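가정·소규모 사업장 네트워크 설치 기사 모집

Bokell 설치운영팀
근무지: Brudum 사무소 및 인근 출장 현장
고용 형태: 정규직(수습 기간 3개월)
모집 인원: 신입 및 경력 두 명
접수 기간: 3월 말까지, 채용이 끝나면 그 전에 마감합니다.

회사와 업무 소개

Bokell은 집과 작은 사무실, 학원, 병의원, 식당에 유무선 네트워크를 설치하고 관리하는 회사입니다. 통신사 회선을 개통해 주는 회사로 아시는 분들이 있는데, 회선 개통은 통신사에서 하고 저희는 그 뒤의 일을 맡습니다. 단자함에서 각 방까지 가는 배선을 점검하고, 필요하면 새로 당기고, 액세스 포인트를 달고, 설정을 마친 다음 고객에게 사용법을 설명하는 데까지가 한 건의 작업입니다.

일의 절반은 새집이나 인테리어 공사 중인 집이고, 나머지 절반은 이미 살고 있는 집입니다. 두 가지는 작업 방식이 꽤 다릅니다. 공사 중인 집에서는 목공팀, 전기팀과 일정을 맞추는 일이 많고, 살고 있는 집에서는 가구를 옮기고 먼지를 막고 벽지를 상하지 않게 하는 일이 많습니다. 지원하시는 분은 양쪽을 모두 하게 된다고 생각하고 지원해 주십시오. 한쪽만 하는 자리는 이번에 없습니다.

이번 채용은 Cendis 단지 작업이 시작되면서 인원이 더 필요해져 진행합니다. Cendis는 Brudum 외곽의 타운하우스 단지로 모두 153세대입니다. 입주 전에 공용 배선 점검과 세대별 액세스 포인트 설치를 마쳐야 하고, 저희가 전체를 맡기로 계약했습니다. 합격하신 분은 첫해에 이 현장에 자주 가게 됩니다. 단지 작업이 끝난 뒤에도 일반 고객 업무로 계속 근무하며, 단지 작업만을 위한 계약직이 아닙니다.

하게 될 일

현장 조사. 설치 전에 집을 방문해 평면도와 실제 구조를 맞춰 보고, 단자함 위치와 배관 상태, 벽체 종류, 콘센트 위치를 기록합니다. 신호 측정은 방마다 하고, 문을 닫은 상태와 연 상태를 따로 잽니다. 측정값은 당일 안에 작업 관리 시스템에 올립니다.

설치 계획 작성. 조사한 내용으로 액세스 포인트의 위치와 수량, 배선 경로를 정합니다. 신입은 첫 세 달 동안 선임이 작성한 계획을 보고 작업하며, 그 뒤부터 직접 초안을 쓰고 검토를 받습니다. 고객이 원하는 위치와 신호가 잘 나오는 위치가 다를 때가 많습니다. 그럴 때는 두 안을 모두 측정값과 함께 보여 드리고 고객이 고르게 합니다.

배선 작업. 기존 배관에 UTP 케이블을 통선하고, 양 끝을 성단하고, 시험기로 확인합니다. 배관이 막혀 있거나 처음부터 없는 집도 있습니다. 이 경우 몰딩이나 걸레받이 안쪽, 천장 점검구를 이용하는 방법을 검토합니다. 벽을 새로 파는 작업은 저희가 직접 하지 않고 협력업체에 넘깁니다.

장비 고정. 천장형과 벽부형을 모두 다룹니다. 석고보드, 콘크리트, 합판, 타일에 맞는 앵커와 비트를 골라 쓸 줄 알아야 하며, 모르는 분은 입사 후 배우면 됩니다. 타일 면에 구멍을 뚫는 작업은 고객 동의서를 받은 다음에만 합니다.

설정과 인계. 관리자 비밀번호 변경, 손님용 네트워크 분리, 펌웨어 업데이트, 채널과 출력 조정까지 마친 뒤 고객이 쓰는 기기 몇 대를 연결해 봅니다. 관리자 계정은 고객 명의로 만들고, 저희가 따로 보관하지 않습니다. 원격 지원을 원하는 고객에 한해 별도 동의를 받고 접근 권한을 등록합니다.

사후 방문. 설치 후 한 달 안에 접수되는 문의는 설치한 기사가 우선 맡습니다. 자기가 한 작업을 자기가 다시 보게 되어 있으니, 작업 당시에 기록을 잘 남겨 두는 것이 본인에게도 편합니다.

맡지 않는 일도 적어 둡니다. 영업 목표는 기사에게 배정하지 않습니다. 현장에서 추가 장비를 권유했다고 수당이 붙지도 않습니다. 고객이 추가 견적을 원하면 사무실 견적 담당자에게 넘기면 됩니다. CCTV와 월패드, 인터폰은 취급하지 않습니다. 컴퓨터 수리 요청을 받는 일도 가끔 있는데 정중히 거절하시면 됩니다.

자격 요건

2종 보통 이상 운전면허가 있고 실제로 운전이 가능한 분이어야 합니다. 회사 차량은 수동 변속기가 없습니다. 최근 2년 안에 음주운전으로 면허 정지나 취소 처분을 받은 분은 지원하실 수 없습니다.

사다리 작업을 할 수 있어야 합니다. 계단실이나 복층 거실처럼 높은 곳에서 작업하는 날이 있습니다. 고소 작업이 어려운 분은 이 자리와 맞지 않으며, 사무실의 원격 지원 자리는 상반기에 따로 공고할 예정이니 그쪽을 기다려 주십시오.

한국어로 고객과 대화하고 간단한 보고서를 쓸 수 있어야 합니다. 국적 제한은 없고, 취업이 가능한 체류 자격이면 됩니다. 장비 설명서 중에 영어로만 된 것이 있어 영문 메뉴를 읽는 정도는 필요합니다.

학력과 나이, 성별은 보지 않습니다. 관련 학과를 나오지 않아도 됩니다. 현재 팀에는 전기 공사를 하다 온 사람도 있고 가구 조립을 하다 온 사람도 있습니다.

있으면 좋은 경험

아래 내용은 필수가 아닙니다. 해당하는 것이 있으면 지원서에 적어 주시고, 없으면 비워 두셔도 됩니다.

통신 배선이나 약전 공사 현장에서 일해 본 경험
정보통신 또는 전기 관련 자격증
VLAN, DHCP, PoE 같은 용어를 실제로 설정하면서 다뤄 본 경험
무선 신호 측정 프로그램 사용 경험
인테리어 현장에서 다른 공정과 일정을 조율해 본 경험
자기 집이나 가족의 집에 직접 공유기나 액세스 포인트를 벽에 달아 본 경험

마지막 항목은 가볍게 보지 않습니다. 어디에 달았고, 전원을 어떻게 끌어왔고, 케이블을 어떻게 정리했으며, 다시 한다면 어디를 바꾸고 싶은지 적어 주시면 면접에서 그 이야기를 하겠습니다. 결과가 깔끔하지 않아도 괜찮습니다.

근무 시간과 출장

출근은 오전 9시, 퇴근은 오후 6시이고 점심시간은 한 시간입니다. 첫 현장이 먼 날은 사무소에 들르지 않고 바로 갑니다. 이때는 집에서 출발한 시각부터가 아니라 현장 도착 예정 시각을 기준으로 근무가 시작되며, 이동 거리가 긴 경우 이동 시간의 일부를 근무로 인정합니다. 인정 기준표는 근로계약서에 붙어 있고 계약 전에 미리 보여 드립니다.

주말 작업이 있습니다. 살고 있는 집은 고객이 평일에 집을 비우는 경우가 많아 주말 예약을 받고 있습니다. 주말 근무는 한 달에 두 번을 넘기지 않도록 배정하고, 일한 만큼 평일에 쉽니다. 배정표는 전달 하순에 나옵니다. 경조사나 시험 같은 개인 일정은 배정표가 나오기 전에 알려 주시면 반영합니다.

하루 작업량은 일반 가정 기준으로 두 집입니다. 조사만 하는 날은 네 집까지 갑니다. 천장 배관이 복잡한 집은 하루를 통째로 잡습니다. 작업이 예정보다 늦어지면 무리해서 끝내지 말고 사무실에 연락해 날짜를 다시 잡는 것이 원칙입니다. 저녁까지 이어진 작업은 연장 근로로 계산합니다.

숙박 출장은 드뭅니다. 발생하면 숙박비와 식비는 회사가 내고, 방은 한 사람당 하나씩 잡습니다.

급여와 복리후생

급여는 경력과 할 수 있는 작업 범위에 따라 정합니다. 1차 면접을 마친 분에게 급여표를 보내 드리고, 본인이 어느 단계에 해당하는지 서면으로 알려 드립니다. 2차 면접에 오시기 전에 금액을 확인하실 수 있습니다. 수습 기간에도 급여를 깎지 않습니다.

4대 보험에 가입하며, 퇴직금은 연봉과 별도입니다. 연장 근로 수당은 실제 시간으로 계산해 지급하고, 포괄임금제를 쓰지 않습니다. 설과 추석에는 명절 상여가 나옵니다.

개인 공구 구입비로 입사 첫해에 200만 원까지 지원합니다. 전동 드릴, 성단 공구, 케이블 시험기, 안전화 등이 대상이고, 구입한 공구는 1년 근무 후 본인 소유가 됩니다. 이미 쓰던 공구가 있으면 그대로 쓰셔도 됩니다. 다만 사다리와 안전모는 회사에서 지급하는 것만 씁니다.

업무용 차량과 휴대전화, 측정용 노트북을 지급합니다. 차량은 퇴근 후 자택에 주차할 수 있으나 개인 용도로는 쓸 수 없습니다. 주차 공간이 없는 분은 Brudum 사무소 주차장을 이용하시면 됩니다.

점심 식대는 현장 근무일과 사무소 근무일을 구분하지 않고 같은 금액으로 지급합니다.

입사 후 교육

첫 2주는 사무소에서 교육을 받습니다. 오전에는 네트워크 기초와 장비 설정을 배우고, 오후에는 실습벽에서 통선과 성단, 앵커 작업을 연습합니다. 실습벽은 석고보드와 콘크리트, 타일 면으로 나뉘어 있고 구멍은 얼마든지 뚫어도 됩니다. 경력자는 확인 작업을 거쳐 이 기간을 줄일 수 있습니다.

그다음에는 선임과 2인 1조로 현장에 나갑니다. 처음에는 자재를 준비하고 케이블을 당기는 쪽을 맡고, 차츰 성단과 장비 고정, 설정 순으로 넘어갑니다. 혼자 나가는 시점은 날짜로 정해 두지 않았습니다. 작업 점검표에 있는 98개 항목을 모두 선임에게 확인받으면 단독 작업을 시작합니다. 사람마다 걸리는 시간이 다르며, 늦는다고 해서 평가에 불이익을 주지는 않습니다.
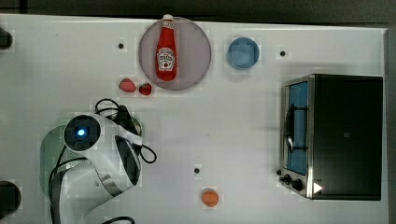 점검표는 입사 첫날 종이로 한 부 드립니다. 항목은 배선, 고정, 설정, 고객 응대, 차량과 자재 관리로 나뉩니다. 선임이 확인한 항목에는 서명을 남기고, 같은 항목을 다른 선임에게 다시 확인받고 싶으면 요청할 수 있습니다.

무선 설계 교육은 Van Hecke에 맡기고 있습니다. Van Hecke는 건물 내 무선 설계를 전문으로 하는 교육 업체로, 저희 직원은 입사 6개월이 지나면 3일 과정에 참여합니다. 채널 계획과 출력 조정, 벽체별 감쇠, 로밍 문제를 다룹니다. 교육비는 회사가 내고 교육 기간은 근무로 처리합니다. 교육을 받은 뒤 일정 기간 안에 퇴사하면 비용을 돌려내야 하는 조건은 두지 않았습니다.

전형 절차

서류 접수 후 일주일 안에 결과를 알려 드립니다. 불합격인 경우에도 문자로 연락드립니다.

1차 면접은 Brudum 사무소에서 한 시간 정도 진행합니다. 설치팀장과 현장 선임 한 명이 참석합니다. 평면도 한 장을 드리고 액세스 포인트를 어디에 둘지 함께 이야기해 보는 시간이 있습니다. 정답을 맞히는 시험이 아니므로 따로 준비하지 않으셔도 됩니다.

2차는 현장 동행입니다. 반나절 동안 실제 작업에 따라가서 어떤 일인지 직접 보시게 됩니다. 작업을 시키지 않으며, 동행한 시간에 대해 교통비와 수당을 드립니다. 재직 중이어서 평일에 시간을 내기 어려운 분은 주말 현장으로 잡아 드립니다. 안전화가 없으면 미리 발 크기를 알려 주십시오.

현장 동행 후 지원자가 먼저 계속 진행할지 말씀해 주시면, 그 뒤에 저희가 최종 결과를 드립니다. 입사일은 협의하며, 전 직장 인수인계가 필요한 분은 그 기간을 기다립니다.

제출 서류

이력서 한 부. 양식은 자유이고 사진은 붙이지 마십시오. 가족 관계, 키와 몸무게, 종교, 출신 지역은 적지 않으셔도 되며 적어 내셔도 보지 않습니다.

지원 동기를 포함한 간단한 소개. 한 쪽을 넘지 않게 써 주십시오. 해 본 작업이 있으면 어떤 건물에서 무슨 일을 맡았는지 구체적으로 적어 주시는 것이 좋습니다. 작업 사진을 붙이실 때는 주소나 얼굴, 비밀번호가 적힌 스티커가 나오지 않도록 가려 주십시오.

운전면허증 사본과 자격증 사본은 최종 합격 후에 받습니다. 지원 단계에서는 보내지 마십시오.

서류는 저희 홈페이지 채용 메뉴에서 올리시면 됩니다. 파일 형식은 PDF를 권합니다. 인터넷 접수가 어려운 분은 Brudum 사무소에 직접 가져오셔도 되고, 접수창구는 평일 오전 9시부터 오후 5시까지 엽니다.

자주 받는 문의

네트워크를 전혀 모르는데 지원할 수 있는지 묻는 분이 많습니다. 가능합니다. 다만 입사 후에 IP 주소와 서브넷, 스위치와 공유기의 차이 같은 기초는 꼭 익혀야 하고, 교육 기간에 짧은 확인 시험을 봅니다. 떨어지면 다시 봅니다.

경력자는 이전 회사에서 쓰던 장비가 저희와 다를까 걱정하시는데, 제조사는 크게 상관없습니다. 저희도 고객이 이미 가지고 있는 장비를 그대로 쓰는 작업을 많이 하기 때문에 여러 제조사의 관리 화면을 보게 됩니다. 단종된 공유기를 벽에 옮겨 다는 작업도 들어옵니다.

반려동물 알레르기가 있는 분은 면접 때 말씀해 주십시오. 예약 단계에서 반려동물이 있는지 확인하고 있어서 배정할 때 피할 수 있습니다. 모든 현장을 다 피할 수 있다고 약속드리지는 못합니다.

시간제 근무는 이번 공고에서는 받지 않습니다. 육아기 근로시간 단축은 재직 직원에게 법에 따라 적용하고 있습니다.

이전에 지원했다가 불합격하신 분도 다시 지원하실 수 있습니다. 이전 지원 기록은 보관 기간이 지나면 삭제하므로 서류는 새로 내 주셔야 합니다.

개인정보와 기타 안내

제출하신 서류는 이번 채용에만 사용하고, 전형이 끝나고 6개월 뒤에 삭제합니다. 더 일찍 삭제를 원하시면 채용 메뉴의 문의란에 남겨 주십시오. 종이로 내신 서류는 요청하시면 돌려드립니다.

지원서에 사실과 다른 내용이 있으면 합격이 취소될 수 있습니다. 장애인과 국가보훈대상자는 관계 법령에 따라 우대합니다. 면접 장소는 건물 2층이며 승강기가 있습니다.

문의는 홈페이지 채용 메뉴의 문의란으로 부탁드립니다. 설치팀은 낮 동안 현장에 나가 있어 전화 연결이 어렵고, 문의란에 남긴 글에는 다음 근무일 안에 답을 드립니다.

Bokell 설치운영팀 채용 담당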